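Footwear wear trial, notebook 2
April 27, 2018
Entry by Ximena Pacheco, for the Zambridge endurance group

The trail shoes returned by the long-distance runners were received this morning and entered in the register. Each pair had been used for at least 100 miles. Crescencio Barrera's pair had gone well past that figure, as he wore them for the whole of his winter training and again for the Ventura night race, where he retired at the second checkpoint with a sore heel.

Shoes were brushed, left to dry with the insoles out, and weighed. Tread depth was taken at the heel and below the ball of the foot. The left heel is again more worn than the right on most pairs. Ifeanyi Wike suggests that the camber of the Irnik road section may account for this, as the club always runs it in the same direction. I have asked him to reverse the route for a month before we draw any conclusion.

Pair 1448 was set aside. The stitching at the toe has opened and the tread readings do not agree with those taken in September. Montserrat Cortés will repeat them with the other gauge.
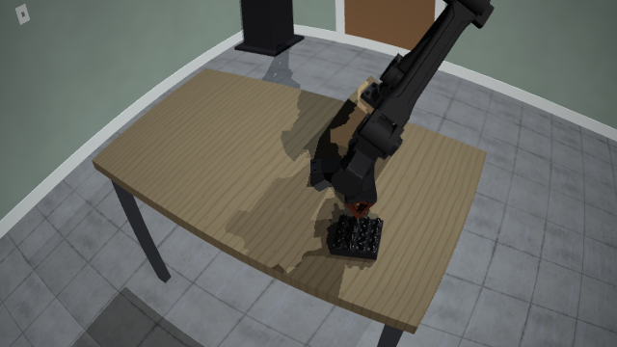 Runners' diaries were collected at the same time. Two are incomplete. Brisa Galindo recorded over 700 metres of climbing on her last outing and reports poor grip on wet grass, good grip on stone, and one blister. Her remarks on lacing are to be copied into the main file.

To be done before the Graltia ultra: confirm who is carrying spare shoes to the halfway point; return the dry pairs to their owners; order insoles in the smaller sizes. The scales read slightly high when empty and should be checked before further weights are entered.

X. P.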